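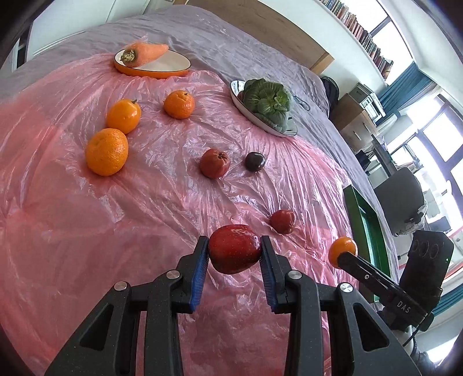
4.2 「あとで食べる」果物の行方

前節で述べたとおり、果物の購入量と摂取量のあいだには、無視するには大きすぎる開きがある。本節では、この差分がどこへ消えるのかを検討する。先行する家計調査の多くは、買われた果物はいずれ食べられるものとして集計してきた。果物に対する信頼としては美しいが、冷蔵庫の野菜室を開けたことのある者には受け入れがたい前提である。

調査はStetton地区の単身および二人世帯を対象に、6月の4週間にわたって実施した。配布した記録票は364部、うち有効回答は300部であった。無効票の大半は第2週で記入が途絶えており、記入を「あとでする」ことにした結果と推測される。対象者には、果物ごとに購入日、置き場所、最終的な処遇(摂取、加工、譲渡、廃棄)を記してもらった。置き場所の分類は図4に示す。図中の「居室」には、寝具の上、机、窓辺など、台所と食卓を除く室内のすべてを含めた。

図4 家庭内における果物の置き場所の例(居室:寝具の上)

当初、置き場所の選択肢は11項目を用意していた。しかし予備調査の段階で「一時的に」という但し書きが欄外に頻出し、項目間の境界が保てなくなったため、最終的に上記の4区分へ統合した。なお、回答者のいう「一時的」の長さは本調査では定義していない。定義を試みた版では、回答者から苦情が寄せられた。

結果の傾向は明瞭であった。廃棄に至った果物は冷蔵庫に置かれたものに偏り、居室に置かれたものは早い段階で摂取される例が目立った。低温は果物の劣化を遅らせるが、同時に持ち主の関心も遅らせるらしい。保存性を高める措置が廃棄につながるという逆説は、Naramum地区で行われた葉物野菜の予備調査でも観察されており、果物に固有の現象とは考えにくい。

品目による差も認められた。皮をむく手間の少ないものは置き場所の影響を受けにくく、りんごや小ぶりの柑橘は、目に入りさえすれば食べられていた。これに対しざくろは、どこに置かれても長く滞留した。自由記述欄には「きれいなので置いてある」「休みの日に割る」といった回答が並ぶ。その休みの日が調査期間中に訪れた例は少ない。装飾品として購入されたとみなすほうが、データの当てはまりはよい。

曜日については、金曜の夜に購入が集中した。週末の自分は今の自分より健康的で時間もある、という見積もりが背景にあると考えられる。この見積もりは翌週の金曜にも修正されず、同じ世帯が同じ品目を再び購入している。学習効果の検出を目的とした分析は、検出すべきものが見当たらないため割愛した。

本節の結果にはいくつかの限界がある。第一に、処遇は自己申告であり、廃棄は過少に、加工は過大に報告されている可能性が高い。「ジャムにする予定」を加工に含めるか否かで数値は大きく動くため、本稿では鍋に入った時点をもって加工とした。第二に、同居者による無断の摂取が「紛失」として記録された例があり、これは欠測として扱った。第三に、Plinby地区で計画していた冬期の比較調査は実現しておらず、季節性については次章の聞き取りで補うにとどまる。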